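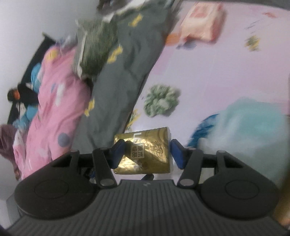
I'd been told to expect somebody quiet. The director of Stunora, a slow, rainy sort of samurai picture without very much sword fighting in it, had turned down most of the press for the theatrical run, and the label putting the film out on disc warned me I might get half an hour of one-word answers. I got two hours, most of a pot of coffee and a long speech about subtitles!

We met at the Grenis, the little repertory house where the movie had its first public showing last October. It has 166 seats and a projector that hums (you can hear it from the back three rows, and I always seem to end up in the back three rows). The director picked the place, and seemed very much at home, feet up on the seat in front before I'd even found my pen.

"I saw it here with a crowd for the first time and I wanted to crawl under the floor," he told me. "There's a joke in the second reel, the one with the borrowed horse. In the edit we all laughed. In here, silence. Then one woman laughed a good ten seconds late, and then everybody laughed at her laughing. I'll take it."

The story, if you haven't seen it, follows an aging swordsman hired to guard a salt warehouse that no one seems to want to rob. It was shot in 15 weeks, mostly outside Drirncombe, which stands in for a fishing town and does it so well that I spent the whole first act wondering how they'd afforded the plane tickets.

"We couldn't afford them! That was the whole idea," he said. "You get a gray sky, you get wet stone, you keep the camera low. If you tilt up even a little there's a cell tower. I know that cell tower better than I know my cousins." 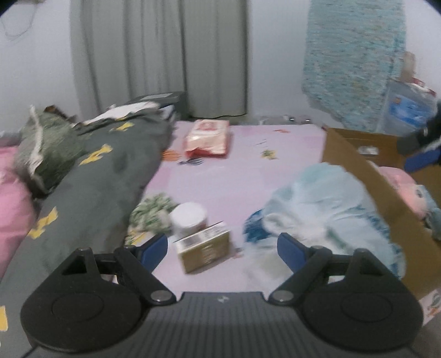 Tessa Varnholt
Home Video Columnist

I asked about the duel, because everybody asks about the duel. It runs close to the end, it's one long take, and for most of it the two men just stand there. I'd heard all kinds of numbers for how many tries it took.

"Two," he said, and he looked pretty pleased with himself. "We rehearsed it for so long that by the time we rolled, the actors were bored, and bored was what I wanted. The first take had a dog in it. A lovely dog, very professional, but it walked straight between them and sat down."

Is the dog take on the disc? It is! It's tucked into the deleted material along with a longer version of the warehouse fire and a scene in a bathhouse that he says he still argues with himself about. There's a commentary too, recorded in one sitting, and he admits he goes quiet for a stretch near the middle. "I got interested in the movie," he said. "I'd forgotten what happened next."

The packaging he was less sure about. The standard edition comes in a plain case, and then there's a numbered run of 339 copies from Muñoz, the print shop that also did the theatrical poster, with a fold-out map of the fictional town and a booklet of his production sketches. He can't draw, he says. I've seen the booklet and I'd call that fair — the horses look like couches — but I loved flipping through it, and you can match nearly every sketch to a shot.

So, the subtitles. He rewrote them from scratch for the home release after deciding the theatrical ones were too polite. "The old man swears all the time. In the theater he sounded like a bank manager. I sat there thinking, who is this nice person?" He went line by line, reading everything out loud in his kitchen, and he thinks the movie plays a few minutes shorter now even though not one frame has been cut. I watched both versions back to back and I know what he means. The salt merchant is suddenly very funny.

I wanted to know what's next, and he got cagey for the first time all afternoon. It has a boat in it. It's set in the present day. "No swords," he said, then thought about it. "Maybe one sword, on a wall."

Stunora is out on disc and digital in August 2024.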